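How to get something useful out of the police after a shop break-in

I ran a small hardware shop in Turkdale for 12 years and was broken into 3 times. Each time someone handed me a leaflet full of cheerful advice. Most of it was useless. These are the steps I would follow now, with the bits I doubt marked as such.

Step 1. Stay outside.
If the door is open when you arrive, don't go in to see what's missing. Ring 999 if you think someone may still be there, and 101 if you are sure they have gone. You may wait a long time on 101. Have a charger.

Step 2. Ask for the crime reference number and write it on paper.
Your insurer will want it before they will talk to you. Don't rely on a text message turning up. I did once, and it came four days later with two of the digits swapped.

Step 3. Touch as little as you can.
You will be told to leave everything as it is until forensics have been. In my experience forensics may not come at all, so ask for a yes or no and a time. If the answer is no, get the name of whoever told you, take your photos and start sweeping. A shop closed for two days waiting for a visit is a second loss.

Step 4. Photograph before you tidy.
Wide shots from each corner first, then close ones of the door, the lock, the till and any marks. Put a coin or a ruler beside small marks. Check the pictures on the spot — a blurred lock is no good to anyone once the locksmith has been.
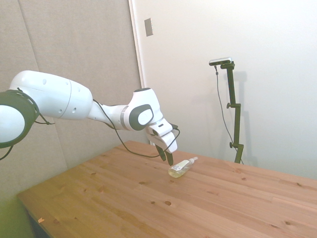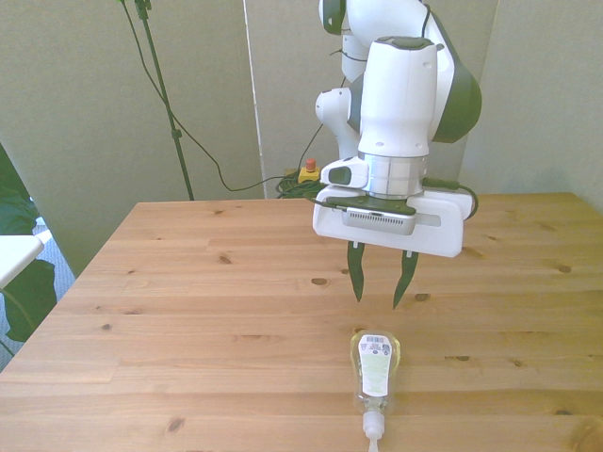 Step 5. Save the CCTV yourself, today.
Many recorders write over old footage, and mine did it after 20 days. Copy the whole night, not the two minutes you find interesting, and make a second copy. Check the clock on the recorder against your phone and note the difference. Mine was an hour out all January and I had no idea until an officer asked.

I have no great faith in cameras, I should say. The salesman from Gelateck told me his would "put off nine thieves in ten". I asked where that figure came from and I am still waiting.

Step 6. Make the list of losses in one go.
Item, what you paid, when you bought it, serial number if you have it. Don't guess upwards. Tarek Bitar, who had the phone repair place on Rendotgate, added a laptop he later found under the counter, and it held up his whole claim until the summer.

Step 7. Say very little to the press.
If a local reporter rings, you can confirm that it happened and stop there. Leave out how they got in, what you keep on the premises and when you lock up. "Shocked and saddened" does no harm and is what they will print anyway.

Step 8. Chase, in writing.
Wait a week, then email the officer with the reference number in the subject line. If the case is closed, ask for that in writing too. One of my three was closed before I had sent in the footage, and it was opened again only when I complained.

As for window stickers, dummy alarm boxes and the Hamdy marking kit the leaflets push, buy them if they help you sleep. I had all of them by the third break-in.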